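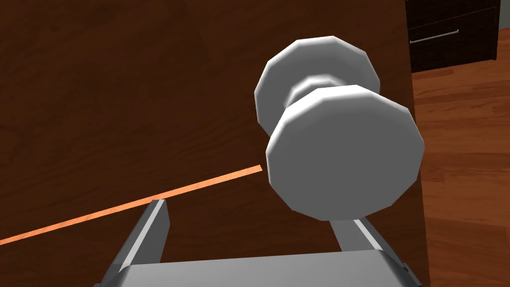

A dark wooden door and its pale knob.

Truslow Opens Follodel, a Repair Desk for the Small Stuff at Home

I'm Kyung-hwa Han, and I get to share some news I've been sitting on since spring - Truslow is opening a walk-in repair desk in August, and we're calling it Follodel! It's in the back half of our Prutora shop, past the paint counter.

If you've got a hinge that squeaks, a latch that won't catch or a drawer that only opens for your brother-in-law, bring it in (the part, please, and leave the dresser at home). My colleague Nam-gil Ra will be at the bench Monday evenings to start with, and we'll add more hours once we see how busy it gets. 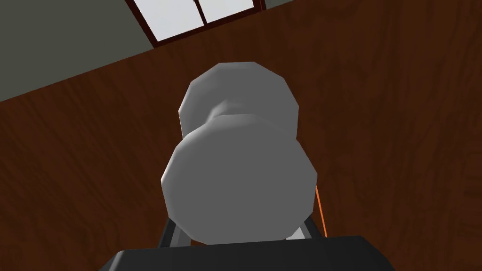
Last year we took 3,590 calls at the shop, and so many of them were from people who had already bought a whole new something when all they needed was a screw or a spring. I used to do the same thing. I once replaced a perfectly good lock over a bent strike plate, and I work in a hardware store!

Most fixes at the desk will take under 30 minutes, and you're welcome to pull up a stool and watch. Looking over a part is free. If we fix it, the flat fee is $3 plus whatever pieces we use. We've also put together 40 take-home kits with a printed guide that Nam-gil wrote and I tested on my own kitchen cabinets, which now close - mostly.

You don't need an appointment. Doors open at 5 p.m. and we stop taking new repairs at 7:30. For anything else, ask for me at the Prutora front counter.

Shared 30 times | 3 comments

Search news, stores, how-tos

Comments

dot_m: Will you look at window cranks? Mine has been stuck for ages.

Kyung-hwa Han: Yes, bring the crank and a picture of the window!

pwelling: Can we get a Saturday too? I work evenings.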